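Fixing wrist overload stops when your arm hangs long-handled stuff

Last updated: October

So your arm picks boxes all day without a hiccup, then you hand it a mop and it freezes halfway to the peg with fault 1537. I spent most of a month on this one with our Pineo arm and the Akgate two-finger gripper, and I'm writing down what worked for us so you can skip the part where I swapped a perfectly good wrist motor. (Yes, I did that. It was not cheap.)

Safety stuff first. When the arm stops on an overload with a mop in its fingers, do not reach in and pull the mop! The brakes are on but the gripper is still squeezing, and a long handle stores up more spring than you'd think. Ours let go when I hit reset, and the head end swung around and whacked the guard right where Edeltraud Sauerland had been standing a minute before. So press the e-stop, get everybody out of the swing of the handle, and only then go look. If you have to open the fingers by hand, lock out the power, have a second person hold the weight of the tool, and use the manual release.

Okay, now the fault. Pull up the log and scroll to the entries right before the 1537. In our case there was always an 1128 in front of it, and that's the slip warning. That order matters a lot. Slip first and overload second means the tool turned in the fingers, caught on something, and then the wrist fought it. If you only see the overload, go check your payload weight and your cabling, because the rest of this page probably won't help you.

What got me unstuck was going back to how a person does it. Grab a mop with one hand near the top and try to tip it onto a hook. The head wants to drag the bottom around and your wrist does all the work. Put your other hand lower down and suddenly it's easy.

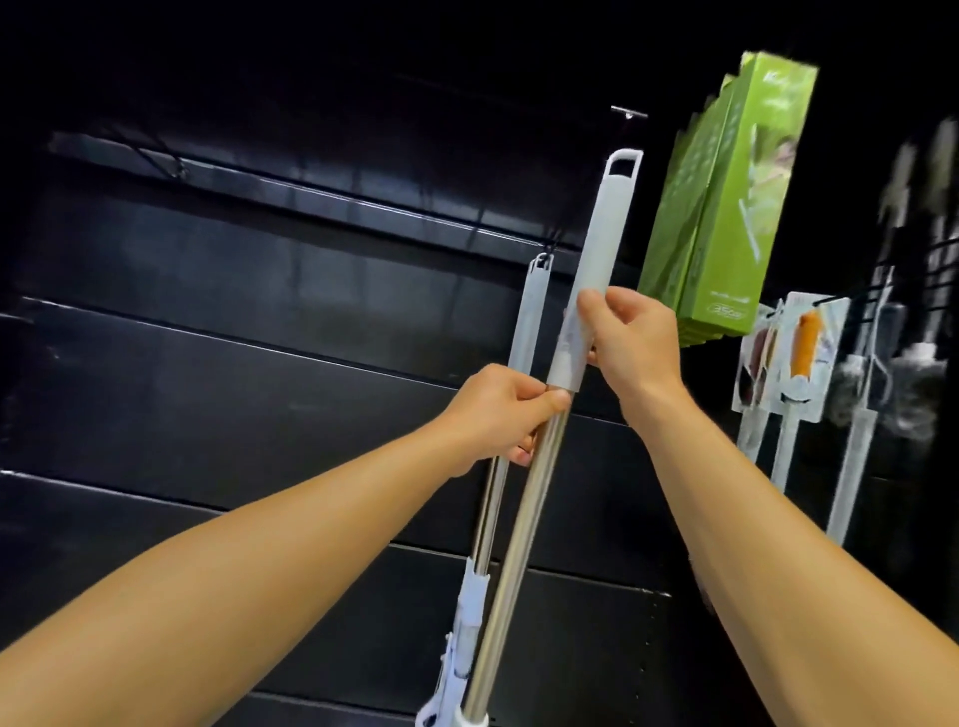
Left hand low, right hand higher up, in both.

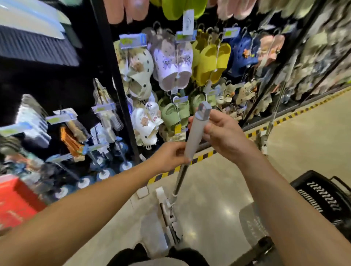
We only have one arm, so we had to fake the second hand. These are the steps, in the order I'd do them now.

1. Find the balance point. Lay the tool across a piece of pipe and slide it until it stops tipping. Mark it with tape. On anything with a squeeze mechanism it's going to be way lower than you'd guess.

2. Move the grasp down to the tape. Our old program grabbed every tool near the top since that's the end that goes on the hook - fine for a dish brush, terrible for a mop.

3. Fix the payload settings. Enter the center of mass for the tool, measured from the gripper flange. Ours was still set up for a small box. I cringe every time I think about it.

4. Add a rest. We bolted a padded V-shaped fork to the gripper bracket so the shaft leans on it above the fingers. Check that it clears the next peg over before you run anything.

5. Slow the tilt. Keep the lift speed if you like, but cut the rotation down until the bottom end quits swaying. Then add a short pause before the loop goes over the hook.

6. Make the slip warning stop the arm. This is the real fix, if you ask me. By default our setup logged the 1128 and kept right on going. Now it stops if the handle turns more than 12 degrees from where it was picked up, and it waits for a person.

Don't raise the overload limit to make the fault go away. I tried it on a Wednesday, and by lunch we had a bent peg and a cracked grip. Put it back to whatever the manual says.

To test, run the pick and hang with the guard closed at your slowest speed, nothing on the neighboring pegs. Then fill the neighbors and run it again. Telescopic handles need their own round of testing, collapsed and extended both, because the balance point moves when the tube does. I keep a separate tool entry for each length.

One thing I still haven't sorted out is shiny steel shafts. The fingers slip on them sooner than on plastic, and the rubber pads we got from Meireles helped for a while and then glazed over. Wiping them with alcohol at the start of a shift gets us through the day. There's a softer pad on order for the Mornance cell and I'll add the results to this page once I've put some hours on it.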